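Sheets that stay on the bed
8 June 2022
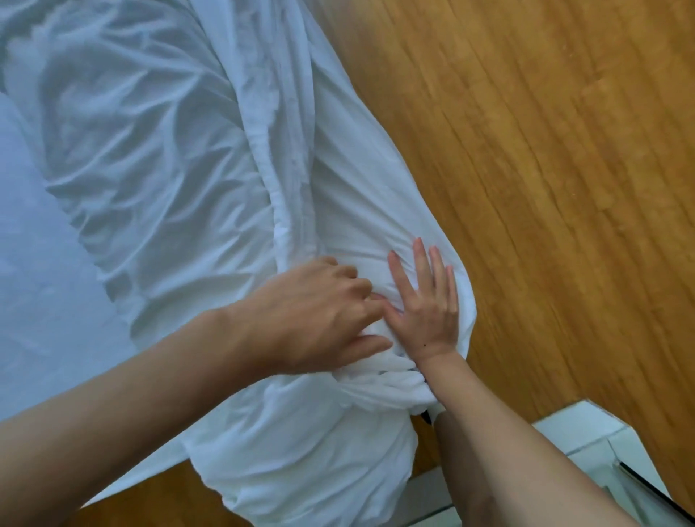 I changed the bed in the back bedroom twice last week, which is more often than I would like. The first time, the fitted sheet came off at the corner by the wall during the night, and I woke up with my cheek on the mattress pad. The second time I decided to do it right.

The mattress is a Claswood that we bought in February. It is deeper than the old one, and I didn't think about that when I carried the old sheets over to it. Two of them technically fit. You can get all 4 corners on if you pull hard enough, but then you sit down on the edge and one of them lets go.

So I ordered a new set from Paulauskas. The label says it fits mattresses up to 20 inches deep, and ours is well under that. The thread count is 525, and I paid for it mostly because that was the set they had in white. I washed it before using it. It came out of the dryer badly wrinkled and I didn't iron it. I don't iron sheets. Most of the creases are gone after a couple of nights anyway.

My order for the corners used to be top left, top right, bottom left, bottom right. That leaves the hardest one for last, and in our room the hardest one is against the wall where there isn't space to stand. Now I start there. I kneel on the bed, lift the mattress with one hand and shove the elastic as far under as it will go. Then I do the corner diagonally across from it, then the other two in whatever order. The last corner is still tight, but I'm standing on the open side of the bed and can get both hands on it.

Eino Aaltonen, who lives downstairs, uses sheet straps, the kind that run underneath and clip to the elastic. He gave me a spare set. I tried them on the old sheets and the clips left little marks in the hem, so they're in the drawer for now.

The old sheets went into the rag bag except for one pale green one, which I'm keeping for the next time I paint a ceiling. The pillowcases are still good.

I still need a blanket that fits. The one we have is short on the sides, and whoever is closer to the window ends up without it by morning. Cadero has a wool one I've been looking at, but I'm going to wait until the fall to buy it.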